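Geltport Home Support
Ticket: Cerkden drawer insert, size M, knitwear does not fit
Status: Open, waiting on Geltport
Opened: 7 Jan 2025

Customer, first message
I bought the Cerkden insert because the product page says it holds adult sweaters upright "with the Bamberg fold." Mine holds T-shirts upright. Sweaters lean, open up and push the divider over. I followed the card in the box. I doubt the card was ever tested on anything thicker than a T-shirt.

Geltport, reply 1
Thanks for getting in touch. Please check that the divider is pushed down until it clicks and that both sleeves are folded in before the first lengthwise fold.

Customer
The divider clicks. The sleeves are in. I did this before I wrote to you.

Geltport, reply 2
Some customers get a better result by smoothing each layer by hand and letting the sweater rest for a few minutes before the last fold. Could you also tell us the weight of the garment?

Customer
Around 300 grams on the kitchen scale. The card gives no weight limit. Your help page says 200 and the Dreßler listing for the same insert says "all knitwear." Which one is right? I let the sweater rest as you asked and saw no difference, and I can't say I expected one.

Geltport, reply 3
We have asked the product team about the limit. In the meantime, please try folding in thirds from the hem up, on a firm surface.

Customer
Tried 3 times, on the table and then on the bed. The hem is the thickest part of the sweater and your method puts it on the outside, where it has nothing to hold it. Jeans are no trouble. They roll up, stack and stay put. If the answer is going to be "buy size L," please say so now, and tell me why the box for size M has a sweater printed on it.

Geltport, reply 4
Before we offer an exchange, could you tell us how far you get with the steps on the card?

Customer, latest message

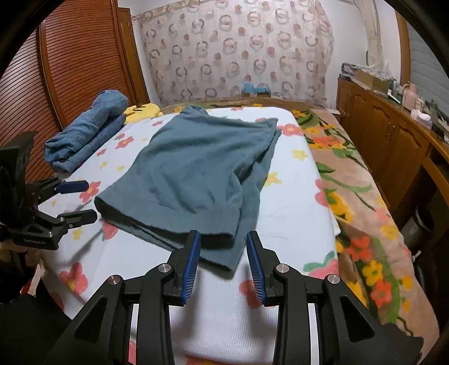
The card stops being useful after step two, and I would like someone to read it with a real sweater in front of them. It promises a flat block with square ends. Look at the ribbed edge drooping over the fold at the near end, and the far end bunched into a narrow roll. I don't see how a smaller divider or a longer rest fixes either of those. Please send me the actual weight limit, or start the refund.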